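Room notes, brick corner, January
Written up by Gyu-bin. Ha-neul and Sinan have read it, Marina hasn't.

Picking up from the last entry. We were meant to decide on three things for this room: the light, the coats and the floor. Sang-wook wants it all settled before the Salstead order goes in. I'm not convinced any of it needs money spending on it.

Light first. The Briten leaflet says 400 lux at working height from fittings like ours. I put the meter on a stool by the brick wall and got 194. Ha-neul repeated it, held the meter higher and got 200, which to my mind shows mostly that Ha-neul is taller. Neither number is anywhere near the leaflet. I'd want to see the room they measured in, and what colour its walls were. 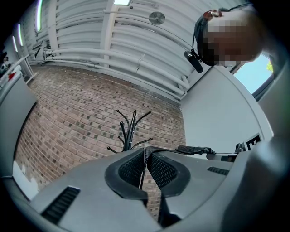
Before we blame the fittings, we haven't cleaned them. It's on the list from the autumn and it's still on the list. Sinan thinks the brick soaks up a lot of the light and that painting it white would fix things. Maybe. I asked what he was basing that on and it was his flat. I would try a sheet pinned over the wall for an afternoon and read the meter again, which costs nothing, and while we're there look at the scuffed plaster low down and find out what keeps knocking it.

Moving the fittings is a different matter. Heo's man said over the phone that they could be shifted "no bother". He hasn't seen the pipes.
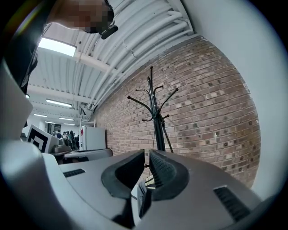
Ceiling lights and the pipe run.

I traced the pipe run from the floor as far as I could and made a poor sketch (page before this one, in pencil). The brackets are the problem. Any new fixing has to miss those, and the ribs in the ceiling decide where you can put a screw in the first place. I've written "no bother" next to the sketch with a question mark.

Coats. Marina's idea is a rail with 18 hooks along the wall. Fine, except that a rail needs good brick behind it and I don't trust the mortar. The stand we've got does the job and you can pick it up and put it somewhere else. If someone can show me it has ever been short of arms I'll change my mind.

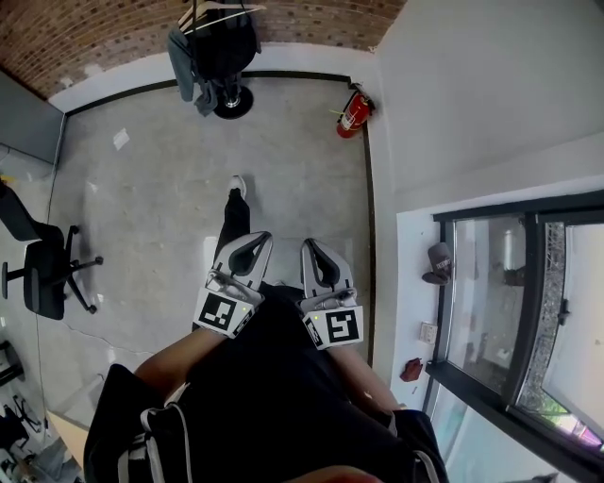

Page last changed: Tuesday, 16:40 (Gyu-bin Na)

Floor, added after the others went home. Sekow say their sealer covers hairline cracks in one coat. I've read the sheet twice and can't find what they call a hairline. Plan is to pencil a mark at each end of the crack, leave it a month and see if it has grown. If it has, sealer is a waste. If it hasn't, the scuffs are only scuffs and I'd leave them alone too.

The extinguisher in the corner wants a bracket or a proper stand. It shouldn't be lying on the floor. This is the one item I'd pay for tomorrow.

Cables to be coiled and moved off the edge where the concrete meets the wood. Sinan says he'll do it.

To do
Clean fittings, then meter again, same stool, same person
Sheet test on the brick
Pencil marks on crack
Extinguisher bracket, ask Sang-wook
Ring Heo back about the pipes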